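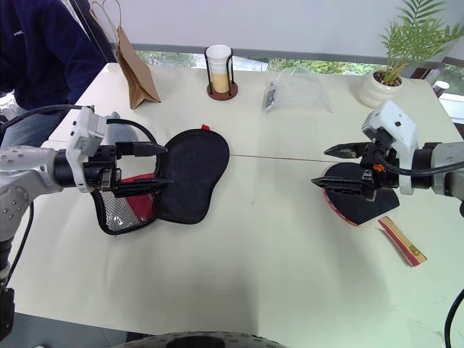

# Why a Table Tennis Ball Curves

A table tennis ball is hollow and made of plastic. It is 40 millimeters wide and has a mass of 2.7 grams, which is close to the mass of a single sheet of writing paper cut in half. Before 2000 the ball was smaller, 38 millimeters wide. The larger ball meets more air as it moves, so it slows down sooner and rallies are a little easier to watch.

Because the ball is so light, air has a strong effect on it. A steel ball of the same size would hardly notice.

## Spin

Spin means that the ball turns while it travels. There are three main kinds.

- **Topspin:** the top of the ball turns forward, in the direction of travel.
- **Backspin:** the top of the ball turns backward, toward the player who hit it.
- **Sidespin:** the ball turns like a top standing on its point.

Most real shots mix two of these. A serve may have backspin and sidespin together.

## What the air does

Air sticks slightly to the surface of a moving ball. When the ball spins, it drags a thin layer of air around with it.

Think of a ball with topspin. Its surface pulls air around so that the stream of air behind the ball is thrown upward. Pushing air up has an effect on the ball: it is pushed down. The push is called the Magnus force. A topspin ball drops faster than gravity alone would make it drop.

With backspin the directions swap. Air is thrown down, the ball is pushed up, and it stays in flight longer. With sidespin the push is to the left or the right, and the path bends that way.

Two things make the Magnus force larger: more spin and more speed. A ball that spins quickly but moves slowly bends less sharply than many people expect.

## What the table does

The bounce changes the path a second time. When the ball touches the table, its lowest point rubs against the surface. This rubbing is friction.

On a topspin ball the lowest point is turning backward, so it pushes back on the table and the ball kicks forward. On a backspin ball the lowest point is turning forward, the friction acts against the motion, and the ball slows down. Heavy backspin on a slow, high ball can even send it back toward the net.

## What the paddle does

A standard paddle has a blade made mostly of wood. Sheets of rubber are glued to it, often with a layer of sponge underneath. The sponge squashes when the ball lands, so the ball stays in contact for slightly longer, and the rubber has more time to grip it.

Grip depends on a clean surface. Dust on the rubber acts as a thin loose layer, and the ball slides over it. Players wipe the rubber with a damp sponge and store the paddle in a case — sunlight and dry air also make rubber harden with age.

To make topspin, brush the paddle upward against the back of the ball. To make backspin, brush it downward and under. A flat hit, straight through the ball, makes very little spin.

## A test you can do

You need a table, a ball, and a marker pen.

1. Draw a thick line all the way around the ball and let it dry.
2. Place the ball on the table and press down on its back edge with one finger until it shoots out forward.
3. Watch the line. The ball is moving away from you but turning toward you, so it has backspin.
4. Note where it stops sliding and rolls back.

Sigrun Lundgren's class repeated this 88 times on a smooth table and then 7 times on a bath towel. On the towel, friction removed the spin so early that the ball hardly came back. Try a few surfaces of your own, and write down the distance each time — in centimeters, measured from the point of release.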